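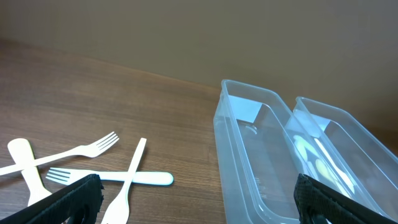

4.2 Reporting rules for sorting tasks

Guidance on bench-top manipulation tends to ask for a success rate and little else. We doubt that a single rate says much. The Jomdale checklist has 29 items, and only 2 of them concern how the objects are laid out before a trial begins. A lab can satisfy every line and still choose piles that suit its gripper.

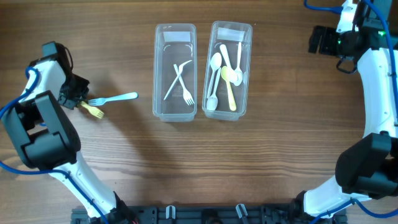
Houshang Shokri

Figure 3. Two-arm cutlery sorting with clear containers, one holding a knife and a fork, the other spoons.

The Kermani protocol does better on paper. It asks for 35 trials per layout and a written rule for what counts as placed. We found the second demand hard to apply. Is a fork sorted once it is inside the right container, or only once the fingers have let go? The protocol leaves this to the operator – and operators at Morkis and Brevbridge read it differently. Crossed handles make matters worse, as a grasp meant for one spoon may move its neighbors, and neither document says how to score that.

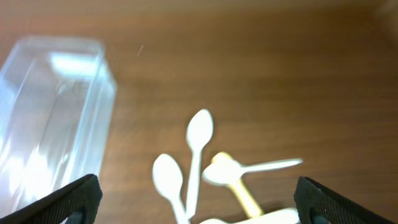
4.3 Proposed changes to the scoring sheet

We would add a line for disturbed objects and require the starting layout to be filed with each result. Whether labs will comply is another question.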